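Print this page | E-mail this thread

Can machines do the dishes yet?

ycuautle_21
Clearing a break room sink is still out of reach. Mixed cups and dishes, clustered together, plus utensils to sort. Our Gredia arm stalls on nested cups.

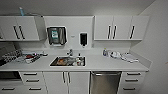 Grasping is half of it. The dishwasher door and racks are separate tasks, and each one fails in its own way.

leonie_n
Disagree. We logged 1,606 picks in February with 21 drops – good enough for a night shift.

dulceb
Picks of what? One cup model on a flat tray?

leonie_n
Four cup models, flat tray. Fair point.

jcuevas
Then it's a tray result. Run 400 from a full sink and post the log.

Last updated: April 2026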